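Cliseris publishes first results from its Perberg bench trial

Repair arm handles memory and drives well, still struggles with cables

Perberg, July -- Cliseris, which refurbishes office computers for schools and small firms, has released the first results from a trial of robot arms at its Perberg workshop. The company set out to learn which bench jobs a machine can do today and which should stay with its technicians.

The trial covered 142 desktop computers. Each went through the same set of jobs: taking out the memory, drive and expansion cards, placing the parts in a holder, and putting working parts back in. A technician opened every case by hand before the arm began.

Memory gave the best results. Out of 300 attempts to seat a module, 100 needed a second try and the rest went in first time. Hard drives were slower but caused few stoppages. Power cables were the weak point. They move when touched and seldom lie in the same place twice, and the arm often had to stop and wait for help.

"If you ask me whether it can strip and rebuild a computer alone, the answer is no," said Nghĩa Ngô, head of workshop operations at Cliseris. "It can do some of the dull parts of the job at a steady pace. A good technician is still faster on nearly everything."

The parts holder was made by Jembridge, a tooling firm, and was redrawn twice during the trial. The first version held drives too tightly for the gripper to pull them free.

Bench work at Perberg: a memory module in the gripper over an open desktop tower, with the CPU socket empty and a hard drive upright in the grey parts holder.
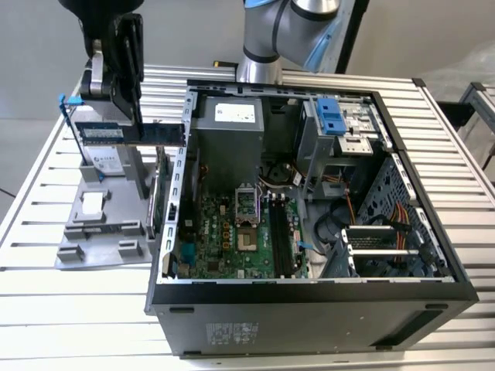

What happens next

Cliseris will run a second round on 1,000 computers, with a wider mix of makes and case sizes. Fitting processors will stay a manual job for now -- the company considers the risk of bent contacts too high.

Bình Quách, who led the trial, said staff had asked for cable work to come first. "That is the job people would most like to hand over, and it is the one we are furthest from," Quách said.

No jobs are being cut as a result of the trial. Technicians at the Nwosu site will be trained on the arm before the second round starts there.

Trade visitors may ask to see the bench by writing to the Cliseris press desk at Perberg.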